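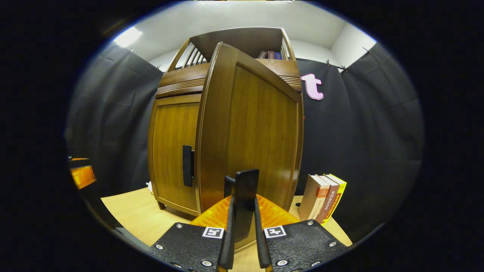

Part 2: Setting Up Your Bill Alerts in Vakgate

Okay, you have an account and you've picked your state, so now we get to the good stuff. I've been following bills at our statehouse for years, first with a legal pad and a telephone, and I still get a little thrill when an alert pops up before the hearing notice makes the paper. Give yourself a quiet evening for this part.

Before you start, have your full street address handy (the zip code isn't enough, I'll get to that) and the number of at least one bill you care about. I'm using House Bill 1707 all the way through, the one on parental notice that got me out of my chair in the first place. Put in your own wherever you see mine.

1. Log in and click My District at the top left.

2. Type your whole street address and click Find. You should get one senator and one representative.

Note: Plenty of zip codes straddle a district line. Mine does! I spent most of one June writing very heartfelt letters to a man who didn't represent me, and his office was much too polite to say so.

3. Check both names against your voter card. If they don't match, click Wrong District and pick from the map.

4. Go to Bills, then Add. Type the number with no spaces or periods, so HB1707 and never H.B. 1707. The search box is fussy and will tell you there's no such bill.

5. Read the short title that comes up before you click Follow. Numbers get used over again every session, and an old bill about culverts can look awfully official at eleven at night.

6. Under Alert Me, check Hearing Scheduled, Amended, and Floor Vote. Leave Any Activity alone unless you like a very full inbox.

7. Choose Email or Text. I do both for hearings and email for the rest.

Caution: If a bill is folded into another bill, your alerts do not follow it. You'll see the word Merged on the bill's page and then silence. Open the new bill and click Follow again. Isabelle Fraser and I both missed a vote this way and we were sick about it.

Writing your first letter

8. From the bill's page, click Write. The box holds 2000 characters. I try to stop at 1000, and my letters are better for it (my husband would say shorter still).

9. Put the bill number and what you want in the first sentence. "Please vote yes on HB1707" is fine. You can talk about your faith, your kids, why you lie awake over it, after that.

10. Click Save Draft. Go do something else for an hour.

11. Come back, read it out loud, take out anything you wouldn't say to the person's face, and click Send.

Caution: There is no unsend. A letter goes straight to the office and becomes part of the public record in most states, with your name on it. Leave out your neighbor's medical troubles and anybody else's private business.

Note: Hằng Lưu asked me whether she could paste the same letter for both members. You can, but change the greeting! Vakgate doesn't do it for you, and senators do notice being called Representative.

If the Send button stays gray, your phone number is missing. Go to Profile, fill it in, save, and reopen the draft from the Drafts tab. Going back with the browser arrow will lose your letter.

Printing a paper copy to bring to a hearing is covered in Part 3.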